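The kettle had been whistling a good while before Sabine Hellwig heard it, because she was standing at the back door of the house on Agudelo Street, looking at the April mud and thinking about her uncle. Bernd Hamann was coming at 3, all the way from Rornovstead, and he had not set foot in her kitchen since she'd had it redone, which in his opinion (given at length, over the telephone) had never needed redoing in the first place.

"Your aunt's sink was a perfectly good sink," he had told her. "It had two taps. A person knew where they stood."

Well, there was one faucet now, tall and dark, and Sabine loved it more than she would have admitted to anybody in the family. She took the kettle off, pushed up her sleeves and gave the sink one more going-over with the soft cloth, humming something her aunt used to hum. 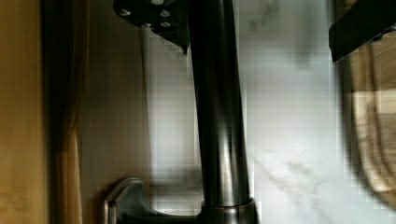
She had paid $451 for it, fitting included, and had told Bernd it was less, and she supposed that sooner or later he would get the true number out of her. He always did. He had sold plumbing parts in Indbridge for most of his life and could look at a thing and tell you its price, and then what it ought to have cost, and then who had been fool enough to pay the difference.

But there was the bread to think of, and the good cheese, and the little jar of plum jam from the Karkari market that he pretended not to like. All of it would go on the tray. It had been her aunt's tray, the one piece of the old kitchen that Sabine had wrapped in a towel and carried up to her own bedroom while the builders were in, so that nothing could happen to it. She brought it down now and set it on the counter and stood with her hand on the rim for a moment, the way you might with a dog that was waiting for somebody.
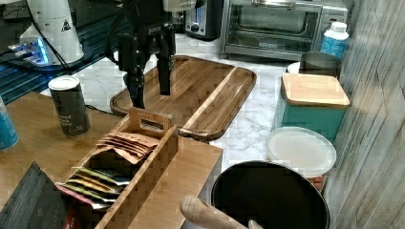
Her aunt's tray, on the new marble.

The knock came early, of course. Bernd wiped his feet, kissed her on both cheeks, and walked straight past the faucet as if it were a coat stand. He stopped at the counter.

"You kept it," he said.

"Of course I kept it."

He ran his thumb along the striped wood and cleared his throat, twice, and looked out at the mud. Then he asked her, rather gruffly, whether there was any of that terrible jam.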